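Chapter 4
Surfaces: Where Things Land and Why They Stay

I grew up in a house where you could not set down a glass of milk without moving something first. My mother would slide the mail over, my brother would slide it back, and by Sunday the mail had traveled the whole length of the counter and ended up under the toaster. I thought everybody lived like this. Then I went to college, got a roommate from Dosdale who wiped her desk every night before bed, and found out that some people own flat spaces with nothing on them!

So this chapter is about flat spaces. Chapter 3 dealt with closets and drawers, the hidden storage, where you can shut the door on your sins and go have lunch. A countertop doesn't give you that option. It's out in the open, it's at hand height, and it is the first place your arm goes when you walk in holding something you don't want to hold anymore. If you did the drawer inventory in the last chapter (and I hope you did, it's worth 100 points), you already know how to sort by use. Now we're going to sort by landing.

A landing, the way I use the word in this book, is any object that was put down on its way to somewhere else. The opposite is a resident, an object that lives on the surface on purpose. A coffee maker is usually a resident. A library book is a landing. A bowl of fruit can be either one, depending on whether anybody eats the fruit.

It sounds simple, and on paper it is. In a real home you get mixtures that don't belong to any one room or any one job, and you can't tell a landing from a resident just by looking at it. Take a jar of nuts or beans with a red cap, a boxed deck of poker cards, a silver microphone back against the wallpaper, and a black wastebasket with a pale blue bag in it. 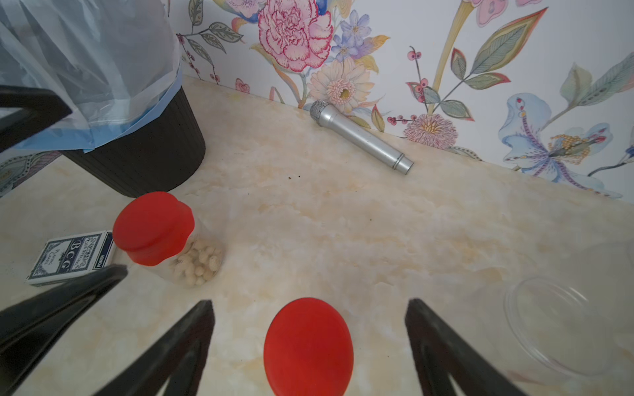

You could make a case for the jar. Plenty of people keep dry food out where they can reach it, and a clear jar lets you see how much is left. The cards and the microphone are harder. Maybe this is a family that plays cards right there and sings afterward - I'd like to be invited - and in that case both of them might be residents. Or maybe each one was dropped on a different day by a different person and everyone has stopped seeing them. The only way to find out is to ask, and asking is the main skill you'll practice in this chapter.

I learned that one the embarrassing way. My first paid job was a kitchen in Griltcombe, for a retired bus driver named Tuncay Akgül, and I was so eager that I cleared his counter before he came back from the store. Everything went into a labeled bin. I was very proud of the labels. He walked in, looked at the bare counter, and asked me where his radio was, and his pills, and the pencil he used for the crossword. Every one of those was a resident. He was nice about it, but I spent the rest of the afternoon putting it all back, and he had to tell me where each thing went.

Wastebaskets get their own section later on (4.2), and students always groan when they see it on the syllabus. Trust me on this. Where the trash goes decides a lot about what piles up next to it. When a basket is a long walk away, wrappers and receipts become landings, and once there's a receipt on the counter it seems to give everything else permission. My co-teacher Rocío Rivadeneyra moves the basket before she touches anything else in a room, and then she waits 2 days. I used to think that was lazy. I do it too now.

Before you read on, pick one surface at home that you'll use for all the exercises in this chapter. A counter is best, but a dresser top or the end of a dining table will do. Don't clean it up first! I can always tell, and so can your lab partner. Leave it the way it is tonight, draw a quick map of it in your notebook, and mark each object L for landing, R for resident, or a question mark if you need to ask somebody.

Expect a lot of question marks. My own first map was mostly question marks, and I lived alone at the time.

4.1 Asking Before Moving

The first conversation about a surface should happen while you're both standing next to it, with your hands in your pockets.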